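Sendora T2 Teaching Kit
Hand guiding and remote control for two-finger arms

Manufacturer: Rindton
Page revised 13th February

Overview

The Sendora T2 is a teaching kit for a single arm with a parallel two-finger gripper. An operator shows the arm a task, either by moving it directly or by driving it from a handheld controller, and the kit stores the motion, the finger opening and the wrist camera stream on one clock. Recordings can be replayed as they are or exported for policy training.

The kit fits any arm already on a Rindton base plate. Arms on other bases need the Tudose adapter ring, ordered separately.

What is supplied

Handheld controller with trigger and clutch button
Wrist camera with bracket and 300 mm lead
Guide handle for hand teaching
Recorder unit with power supply
One pair of fingers with inner strips
Setup guide and wiring sheet

The arm, the gripper drive and the operator display are not included.

Hand teaching

The guide handle clamps behind the wrist. Pressing the grip sensor releases the joints into gravity compensation and the operator moves the arm through the task. Releasing it locks the joints within 70 ms. Waypoints are logged continuously; there is no need to pause at each one. Finger opening is set with the thumb wheel on the handle.

Hand teaching is best suited to slow contact tasks such as seating, wiping and drawer opening. The operator's hands will enter the wrist camera view if the handle is mounted in the forward position. For training data, use the rear position.

Remote control

The controller maps hand motion to gripper motion at a selectable ratio. Hold the clutch to move, release it to reposition your hand. The trigger sets finger opening in proportion, with no latch. Motion scaling can be changed during a recording, and the change is written to the log.
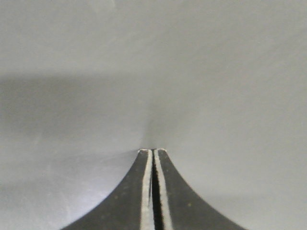 Finger closure is the reference for every recording. Before the first demonstration of a session, close the gripper over a plain surface and save the view as the zero frame. The pale strips along the inner edges of the two fingers should run up to the tips, with the thin dark gap between them and nothing held. If one tip sits higher than the other in the view, reseat the fingers before going on. A zero frame taken with a part in the grip will offset the opening value in every file that follows – the recorder does not detect this.

Working area

Remote control needs a clear line from the operator to the arm. Mark the boundary of the working area on the floor and keep the operator and any stands where they will not obstruct the arm. The wrist camera sees well past the working surface once the gripper tilts up, so background furniture and windows will appear in the recordings. Auto exposure should be locked before recording if there is a bright window in view.

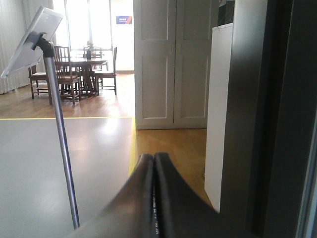 Recording procedure

1. Power the recorder, then the arm. Wait for the steady status light.
2. Select hand or remote mode. The mode cannot be changed inside a recording.
3. Save the zero frame.
4. Bring the arm to the start pose and press Record.
5. Perform the task at an even pace. Short pauses are acceptable – long ones can be trimmed afterward.
6. Press Record again to stop, then mark the take Keep or Discard.

Discarded takes remain on the recorder until storage is needed.

Specifications

Recorder storage: 2000 takes at default length
Encoder resolution at finger drive: 4000 counts per revolution
Joint lock after grip release: 70 ms
Wrist camera lead: 300 mm
Export: joint log, finger log and video, separate or merged

Accessories

Tudose adapter ring
Sturus rear handle mount, for use where the cable exit blocks the standard clamp
Replacement inner strips, pair
Extension lead for wrist camera

Notes

Firmware older than the April release does not log changes in motion scaling. Update before mixing takes from more than one operator.

Strips are a wear part. Replace both together and save a new zero frame.

Contacts

Technical questions: Zamfira Bucur
Orders and spare parts: Zlatko Gashi
Operator training: Esther Mrema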